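Print | E-mail

Table Tops, Workroom Gallery

Wanpen Khamphan and Radosław Laskowska looked after the tables in the Baston workroom this November. Most of the job was clearing, wiping and checking the finish. The tops are light-coloured, so marks show up early.

Clear plastic goes in the bag by the door. Keep the offcuts over 2 metres for Radosław.

Grain runs lengthwise, with a small peak near the middle of one top. Wipe along it. 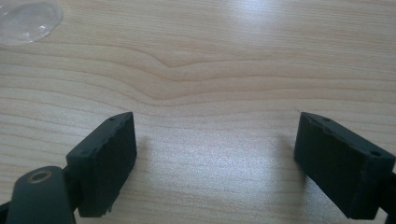 Chairs go back under once the tops are done. Wanpen keeps the list of tables that need another coat, and there are five on it so far.

Print | E-mail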